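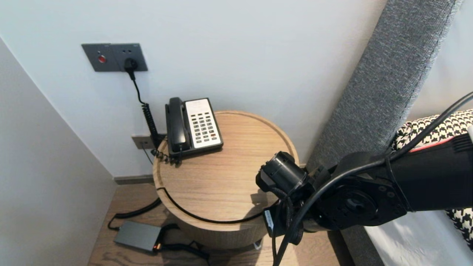
Arm upkeep meeting, Mar 28, 2020
Minutes by me, Bienvenido Soriano, so blame me for spelling

We picked up where we stopped in December, with the cable on the Stellell arm. I'd been asked to find out if the loom needs replacing or just tying better. My vote was tying! The arm is at 1000 hours and the loom is rated well past that, so we agreed to leave it in and redo the ties at the wrist with more slack for the round joint. Wynne wants the slack checked with the arm folded AND stretched out (fair point, we only did folded last time).
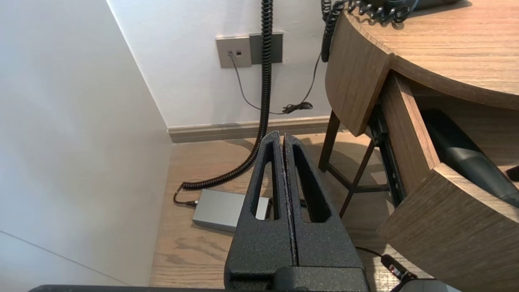 Next up was the fingers, and this took longer than anybody wanted. I said I'd like to swap the pads at 354 hours from now and Irkik thought that was way too generous. Looking down the seam with the fingers pressed together, you do get slight wear and those pale flecks along the inner edges, so I gave in a bit. We settled on a wipe-down before every drawer run and a proper look at the next meeting. I'll order a spare pair from Niltlow, part 161, and keep them in my desk.

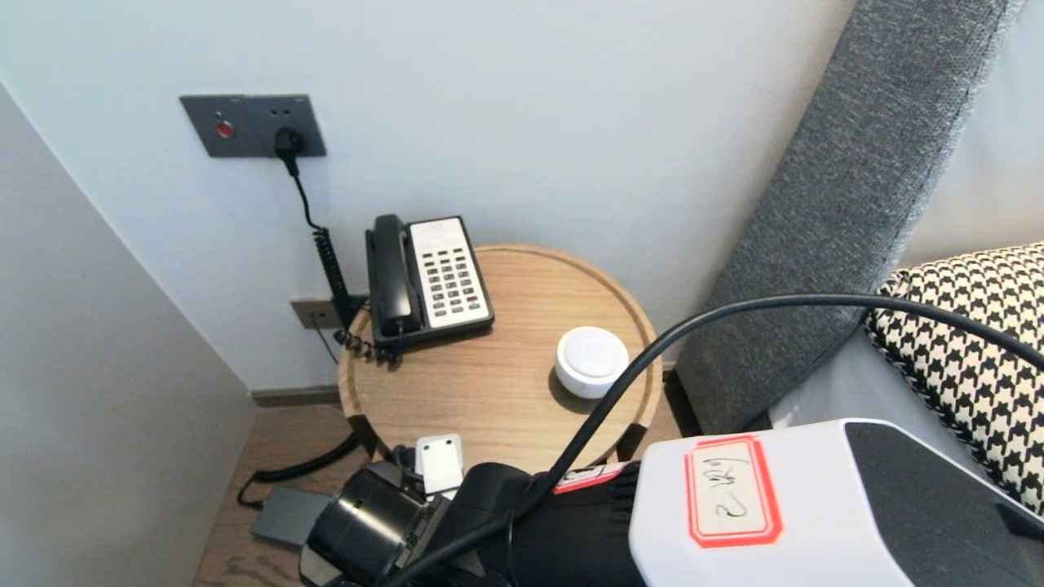 Then cable routing, my favorite subject as everyone knows by now. I'd like the external cable clipped in one more spot so it can't snag when the arm swings toward the bed side. It makes a big arc over the bedside table and off past the cushion, and with a corded phone sitting right there I'd rather have a smaller loop. Irkik will try a clip on the forearm, and if it pulls at full reach we go back to the old way.
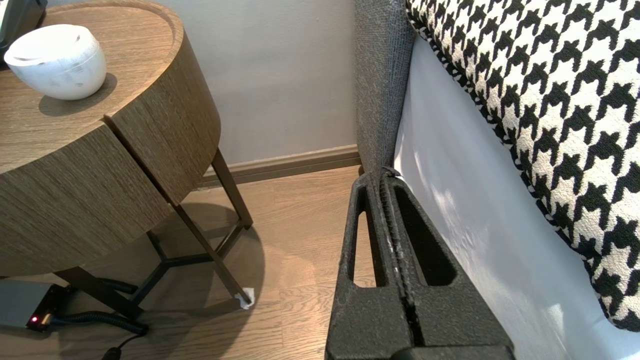

Last item was the wrist camera and finger zero. After the pads get cleaned I re-zero the gripper closed, and we talked about how tight "closed" ought to be. There's still a narrow gap running down the middle with the fingers together, plus a little white dust or lint on the inside edges, so I'm going to clean first and zero second, and write the offset on the sheet this time (sorry, Wynne). Anything over 23 counts from the old value, I call Stellell before we run again.

Open: clip, ties, pad order. Next meeting once the pads are in.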